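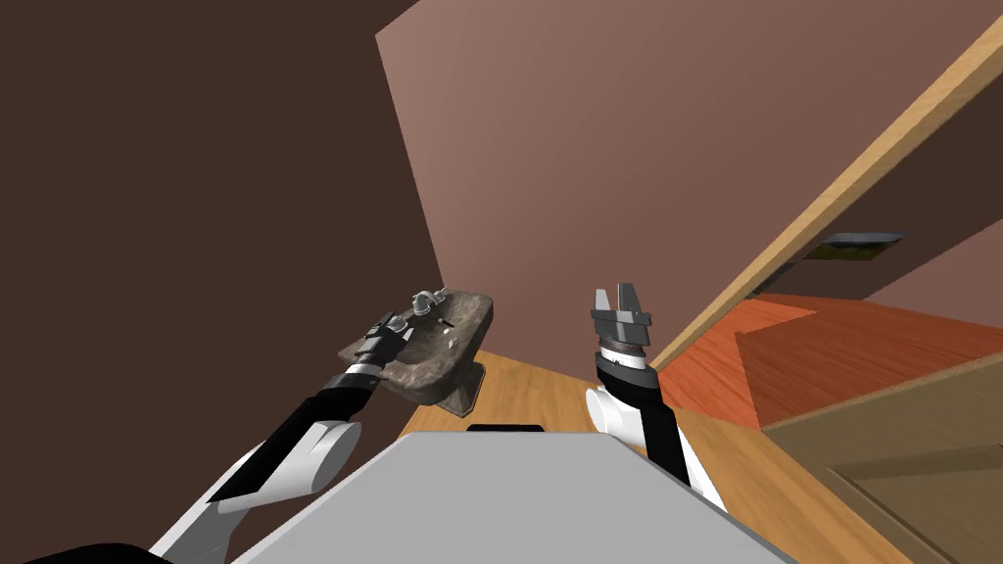
Two robot arms with gray grippers, computer rendering.

Review: Podano 200 tabletop telescope
Posted Thursday, June 25, 2020 by Joanne Staniforth

I bought the Podano 200 to replace an older Lapointe that had a loose focuser. It has been out on the deck most clear nights since.

Setup took one evening. The base goes together with eight screws and the hex key is in the box. The printed manual skips the finder alignment, so look that up first. I lined mine up on a distant radio mast before dark.

Saturn's rings are clear in the shorter eyepiece, and Jupiter shows two cloud belts when the air is steady. The Moon is very good. Faint galaxies are gray smudges from my street, same as in the Lapointe.

The weak point is the base. It wobbles for a couple of seconds after every touch, and at high power you lose patience with it. Gizella Borbély from our club put hers on a heavy garden table and that helped a lot. The red dot finder also eats its battery if you forget to switch it off. I have forgotten twice.

The dust cap fits tightly. There is no carrying case, and the one Zeltitz sells is too short for the tube.

4 out of 5.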